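Ribbed Gripper Finger Pads, set of 2

Sold by the Sarnden Robotics Club, from our workshop table to yours
Price: $14 a set, plus postage
Fits: most small parallel-jaw grippers with screw-on fingers (see the fitting notes)
Color: gray
Status: in stock

Hello, and welcome to the only thing our club has ever sold that wasn't a raffle ticket! We started making these pads in September because we were fed up with dropping things. Our students were getting ready for the Lendance Table Challenge, where an arm has to pick up everyday objects and put them into a container without squashing them, and the smooth fingers we began with were fine on wooden blocks and terrible on anything with a curve to it. Oranges rolled away. Sponges twisted round and popped out sideways. A plush duck went on the floor so many times that we gave it a wash before the next meeting.

So a couple of the kids drew up a pad with ribs running across it, and we cast it in a soft rubber, and then we cast it again because the first one had bubbles in it (lots of bubbles). The version on this page is the sixth. It's the one we use every week, and I really like it.

What makes it work is the give in the ribs. Each one bends a little on its own, so when you close on something lumpy the pad settles into the bumps and you don't have to squeeze as hard. The students spend a lot of time now on food shapes — rolls, little pastries, that sort of thing — and those are a proper test, all folds and odd angles with hardly a flat side anywhere. Pick one up at the wrong spot and it swings round on you.
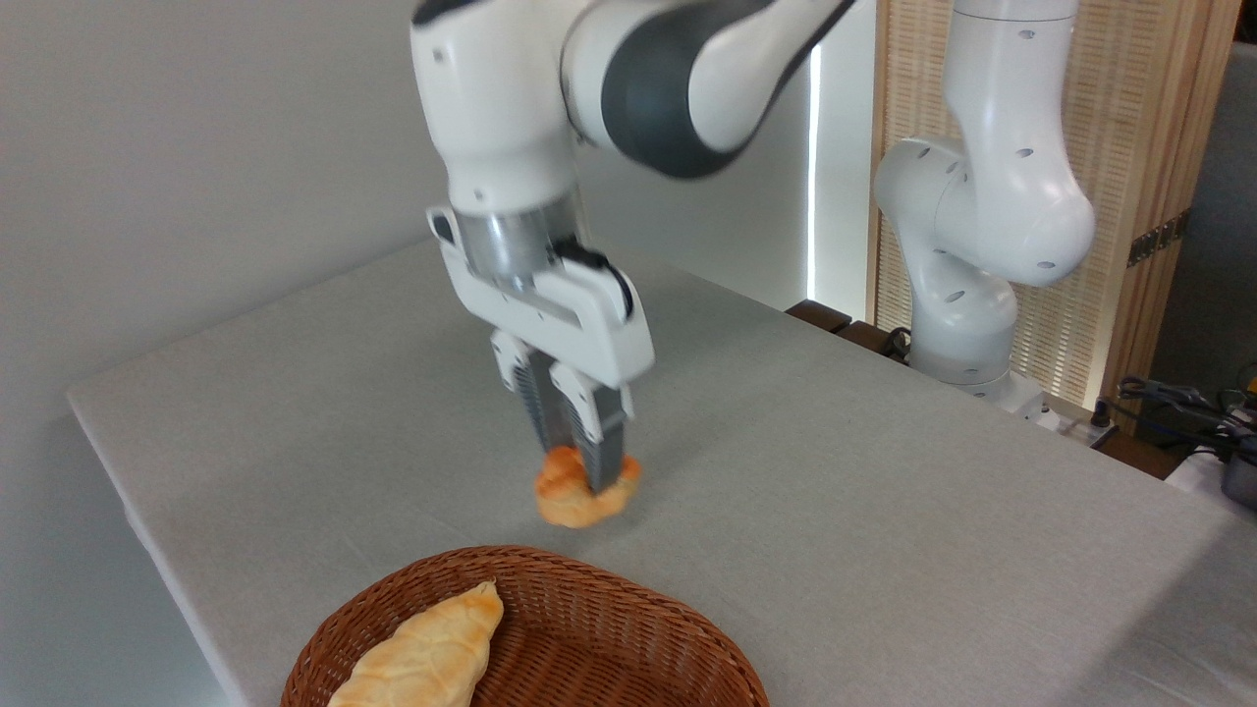 For that kind of object I'd start with the closing force turned down as low as your software lets you go, then come up a bit at a time until the thing stays put when you lift. Our beginners always want to go the other way, full power first, and you can imagine what that does to a bread roll. Grip across the narrow part if there is one. Come straight down the first few tries and save the fancy angled approaches for later.

We kept a tally over the winter, mostly because the students wanted to make a chart. Out of 531 tries with the ribbed pads, they logged 74 drops, and a good chunk of those were people learning to drive the arm, me included. I wish we had a matching number for the smooth fingers but we only started counting after we'd swapped them, so please don't ask me for a percentage improvement! I can only tell you practice nights got a lot quieter.

What you get

One pair of pads, left and right are the same. Four short screws. A printed sheet with the hole spacing at full size, so you can lay your finger mounts on it and check before you peel anything open. The backing strip is already glued on.

Fitting notes

Take the old fingertips off, wipe the mounts clean, line up the holes and put the screws in finger-tight. Close the gripper gently on a piece of folded card so the pads sit square to each other, then tighten. It takes me ten minutes and takes the students four. If your mounts have different holes, the Kneath adapter plate will usually sort you out. We don't sell those but we've used them on our spare gripper with no trouble.

Please measure your closed gap before ordering. The ribs add a little thickness on each side, and if your gripper already closes tight you'll need to reset its zero position afterward. We forgot the first time and the motor made a noise I didn't care for.

Cleaning

Warm water and dish soap, a soft toothbrush for the grooves. Crumbs get in there, and sugar glaze is worse. Don't use solvent cleaners, they turn the rubber sticky. The pads aren't food safe and I wouldn't eat anything that's been in them, though I have had to say this out loud to a room of fourteen-year-olds more than once.

How long do they last?

Ours get about 167 hours before the edges of the ribs start to round off. They'll still grip after that, just not as nicely on small stuff. If you mostly lift boxes you'll get longer out of them.

Other bits people ask about

Schools and clubs can get a class pack of six sets, just send a note through the order form. We also have a few sets in the firmer Neron mix, made for heavier objects. They're too stiff for pastries in my opinion, but great on cans and bottles. Say which one you want in the comments box, otherwise we'll send the soft ones.

Everything we make on these goes toward the club's travel to the next challenge and more casting rubber. We pour on club nights only, so if we sell out, expect a two-week wait.

Stock and price last checked 22 February 2023.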